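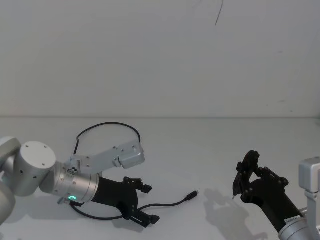
December 29, 2019

**White on white: redoing the table corner in Martens 113**
Project report, interior materials elective

So my project was a table and a wall. When I pitched it I got a few looks, and I get it, other people in the class were doing lighting and a whole reading nook. But I'd been working in Martens 113 on and off since April and that corner bugged me every single time. The old top was a speckled brown with a shine to it, the wall was a tired yellowish color, and anything small you put down just vanished into the speckles. I wanted a plain surface with a plain wall behind it, both white, and I wanted to find out how hard it is to get that and keep it.

## What I had to work with

The budget was $868, from the course fund. The new top came from Barkano and took $400 of it. Paint, primer, rollers and tape from Gastent came to $195. The rest went on edge sealer, sandpaper, cleaning stuff, a delivery fee I hadn't planned for and one replacement tin of primer (I left the lid off the first one overnight. Lesson learned!).

## Picking the white

This ate up way more time than it should have. I brought home a pile of sample cards and taped them up, and every one looked different in the morning than it did after dinner. The warm whites went kind of buttery under the ceiling lights. The coldest one looked blue next to the table sample, and it made the table look dirty even though it was brand new.

I ended up choosing the wall paint with the table sample held right up against it, and I wish I'd started that way. I wasn't going for a perfect match. I wanted the two close enough that your eye goes to whatever is on the table and doesn't get stuck on the background.

I also went with a flat finish on the wall. My first test patch was semi-gloss and it threw the lights right back at me, which was no fun after an hour of sitting there.

## Painting

Pretty standard stuff: wash, fill, sand, prime, two coats. The filling was the slow part, there were old screw holes everywhere and a long dent where I'm guessing a chair back used to rub. I did the first coat too thick and got runs down low, so I sanded those out and did that part again.

One thing I'd do differently is look at the wall from the side with a flashlight before the last coat and not after. A bare wall hides nothing. One stray roller hair or one little thread and it's the first thing you see, and I spent a silly amount of time picking at stuff like that with tweezers.

## The line at the back

With everything white, the place where the back edge of the table meets the wall matters a lot more than I expected. On the old setup there was a gap you could lose a pencil down. I pushed the new top back as far as it would go, and then found out the wall bows a little, so it touched in the middle and not at the ends. I sanded the back edge bit by bit until it sat better, sealed it, and let it be.

You can still see the line and I'm fine with that. I thought about caulking it, but then the table can't be moved without wrecking the paint, and my instructor talked me out of it. I've come around to liking it. With no line at all it's weirdly hard to judge where the table stops.

## Keeping it clean

I tried three things on an offcut: dish soap and warm water, a spray called Collo, and a melamine sponge. I made the messes myself with pencil, coffee, marker, and rubber scuffs from a shoe.

- Soap and water took care of the coffee and most of the pencil.
- Collo did better on the scuffs, but it leaves streaks if you don't go over it again with a dry cloth.
- The sponge got nearly everything off and also dulled the surface where I scrubbed hard. I'd save it for emergencies.
- Marker won. A gray ghost of it is still on my offcut.

I wrote up a short care note and taped it inside the cabinet door: soap first, Collo second, please no markers without paper underneath.

## How I feel about it

Really happy, mostly! The corner feels bigger and small parts are so much easier to find. Dust shows up more than it did on the brown (of course it does), so it needs wiping a lot more often. I also didn't measure the light before I painted, so when I say it's brighter in there now that's just me saying so. If somebody picks this up next term, borrow the light meter first, and do the side wall too. It's still the old yellow and it looks worse than ever.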